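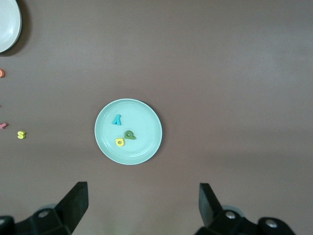
長音をoで書くのかouで書くのか、それくらいは最初に決めてから配ってほしい、という要望が旧版の利用者から届いている。決めていないのは意図したもので、このデータは表記を統一するためのものではない。同じ語が実際にどう書かれていたかを、ばらついたまま記録している。統一した形が必要な場合は、後半の「正規化について」を参照のこと。

Zimard ローマ字表記ゆれデータ README

更新日 2023/06/19

概要

Zimardは、日本語の語をラテン文字で書いたときに生じる表記のゆれを集めた小規模な表形式データである。対象は地名、姓、店名、料理名、菓子の名前などで、読みが同じで綴りの異なるものをひとつの見出しにまとめている。たとえば「大野」にはOno、Ohno、Oono、Ōnoがあり、「新橋」にはShimbashiとShinbashiがある。どれが正しいかの判定は付けていない。

もともとは蔵書検索の補助として作りはじめた。著者名をローマ字で入力したとき、綴りが一文字違うだけで何も出てこないことが多く、手元で対応表を作っていたものがそのまま大きくなった。その後、案内板や品書きの表記も加えたため、今は検索用というより記録としての性格が強い。

ファイル構成

配布物に含まれるファイルは次の3つ。

entries.tsv 見出し語の一覧。読みと漢字かな表記を収める。
variants.tsv 綴りの一覧。見出し語とはidで対応する。
notes.txt 個別の語についての補足。自由記述で、書式は決めていない。

文字コードはUTF-8、改行はLF。表計算ソフトで直接開くと、長音符号付きの文字が化けることがある。その場合は読み込み時に文字コードを指定する。一度保存しなおしたファイルは元に戻せないことがあるので、配布時のものを残しておくとよい。

variants.tsvの列

列は7つある。順番は固定で、空欄の場合もタブは省略しない。

id 見出し語の番号。同じ番号の行は同じ語を指す。
surface 漢字かな交じりの表記。
reading ひらがなの読み。助詞の「は」「へ」「を」は書かれたとおりにする。
roman 採録した綴り。大文字小文字も原資料のまま。
code ゆれの種類。下の一覧を参照。
source 出典の略号。
note 短い注記。空欄が多い。

codeに複数の種類が当てはまるときは、セミコロンで区切って並べる。並び順に意味はない。

ゆれの種類

codeに使う値は13種類。

LONG_O 「おう」「おお」の長音。Kobe、Koube、Kōbeなど。ohで書くものもここに入れる。
LONG_U 「うう」の長音。yuukiとyuki、yūkiなど。
LONG_EI 「えい」をeiと書くかēと書くか。eeはまれ。
SOKUON 促音の脱落または過剰。Nikkoに対するNikoなど。
SOKUON_CH 「っち」などの前をtとするかcとするか。matchaとmaccha。
HATSUON_MB b、m、pの前の撥音。tempuraとtenpura。
HATSUON_APOS 撥音と母音の間の区切り。Jun'ichi、Junichi、Jun-ichi。
KUNREI 訓令式の綴りが現れるもの。si、ti、tu、hu、ziなど。
DZU 「づ」「ず」の書き分け。zu、du、dzu。
PARTICLE 助詞の綴り。waとha、oとwoなど。
SPACE 分かち書きの位置。
HYPHEN ハイフンの有無。
CASE 大文字小文字の違い。

CASEは最後に足した。全部大文字の看板をどう扱うかで採録の方針が揺れていたためで、現在は全部大文字の綴りも独立した行として残している。検索に使うときは邪魔になることが多いので、読み込んだあとで落としてかまわない。

HYPHENとHATSUON_APOSは境目があいまいで、Jun-ichiのような例では両方を付けてある。地名の後ろに付く「町」「橋」「寺」の前のハイフンはHYPHENだけとした。

出典

sourceの略号はおもに次のとおり。

RV Rivasに保管されている印刷物の写し。古い観光案内と時刻表が中心。
CL Clanditettiの投稿欄に寄せられた品書きと看板の書き起こし。
HD 手書きの宛名や名札からの採録。
OT その他。

RVの資料は年代がはっきりしないものを含む。奥付がない冊子は、内容から年代を推定することはせず、noteに「年不明」とだけ入れた。CLは投稿者の書き起こしをそのまま使っており、原物との照合はできていない行がある。照合済みの行にはnoteに「照合」と入れてある。

HDは個人の姓名が含まれるため、公開版では姓だけを残し、宛先の住所にあたる部分はすべて取り除いた。名のほうは、姓と切り離したうえで別の見出しにしている。

採録の手順

書き起こしは2回行った。一度目に資料を見ながら綴りを打ち込み、日を置いて同じ資料からもう一度打ち込んで、食い違った行だけを見直した。食い違いで多かったのは長音符号の見落としと、小文字のlと大文字のIの取り違えである。書体によっては見分けがつかず、前後の語から判断したものもある。そうした行はnoteに「字形不明瞭」とある。

明らかな誤植と思われる綴りも削っていない。Tempuraの一字が落ちてTempraになっているような例も、印刷されていたのであれば一行として数える。ただしcodeに適当な種類がないので空欄になっている。空欄のcodeは「未分類」であって「ゆれなし」の意味ではない。
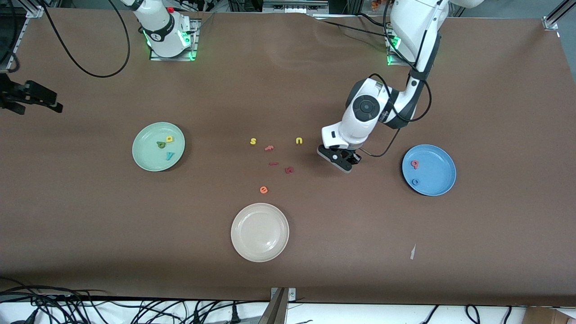 誤植まで残されると検索の候補が増えすぎて使いにくい、せめて別のファイルに分けてもらえないか、という声がClanditettiの投稿欄にあった。分けることも検討したが、誤植と慣用の区別がつかない綴りが多い。店名などは、はじめは誤記だったものが看板に残り、そのまま正式な綴りになっている場合がある。当面は同じファイルに置き、誤植の疑いが強い行のnoteに「誤植?」と書き入れることにした。この印の有無で絞り込めば、候補はかなり減るはずである。

正規化について

綴りをひとつにそろえたい場合は、変換用の小さなスクリプトDollowを使う。Dollowはreading列から綴りを組み立てなおすもので、roman列は見ない。出力の形はヘボン式と訓令式から選べる。ヘボン式では、長音を符号付きにするか符号なしにするかも指定できる。

注意点がいくつかある。

読みだけから組み立てるため、語の切れ目をまたぐ「おう」も長音として扱ってしまう。「子牛」の「こうし」と「格子」の「こうし」は区別されない。notes.txtに該当する語を挙げてあるが、全部は拾えていない。

助詞の「は」は、readingの前後に空白がある場合だけwaに変換する。空白のない店名では haのままになる。

外来語を含む店名は、原語の綴りを復元しない。「カフェ」はkafeになる。看板にCafeとあるものはroman列を参照してほしい。

収録範囲の偏り

食べ物に関する語が多い。品書きの投稿が集まりやすかったためで、日本語全体の傾向を表すものではない。地名は観光案内に載る土地に寄っており、小さな字名はほとんど入っていない。

綴りの種類ごとの行数を比べて「この書き方が主流である」と述べるような使い方には向かない。同じ資料に同じ綴りが繰り返し現れても一行にまとめているので、行数は使用頻度と対応しない。年代による変化を調べる目的にも、年不明の行が多いためすすめない。

向いている用途は、検索時の候補の拡張、入力補助の試験、授業などで表記の違いを示す例を探すことなどである。

今回の変更

5月に届いた指摘を反映し、「づ」を含む語の読みを見直した。「三日月」の読みが「みかずき」になっていた行を「みかづき」に改めている。
SOKUON_CHをSOKUONから分けた。以前の版のcodeをそのまま使っている処理は、条件を直す必要がある。
SPACEの付け漏れを補った。寺社の名前に多い。
entries.tsvの並びを読みの五十音順にした。idは変えていない。

既知の問題

「ん」の後ろに「や」行が続く語で、HATSUON_APOSが付いていない行がある。「こんやく」の類。見つけしだい足している。
長音符号にサーカムフレックス(ô)を使う資料とマクロン(ō)を使う資料が混ざっている。原資料どおりに区別したつもりだが、RVの写しはつぶれて読めない箇所がある。
notes.txtの中に、すでに削除した見出しへの参照が残っている。

追加や訂正の送り方

綴りを追加したいときは、variants.tsvと同じ列の並びで一行にして送ってほしい。idがわからなければ空欄でよい。資料の種類と、どこに書かれていたものかをnoteに入れてもらえると照合が早い。読みに自信がない語は、読みの欄も空けておくこと。推測で埋めた読みは、あとから見つけるのが難しい。

訂正の場合は、直す前の行と直したあとの行を続けて書く。綴りそのものが「間違っている」という指摘だけでは直せない。原資料にその綴りがないことが確かめられれば、行ごと取り下げる。

利用条件

出典としてZimardの名前を示せば、複製、改変、再配布は自由である。RVの資料の写しそのものは配布物に含まれておらず、閲覧の希望はRivasに直接問い合わせること。姓の一覧だけを抜き出して個人の特定に使うことは認めない。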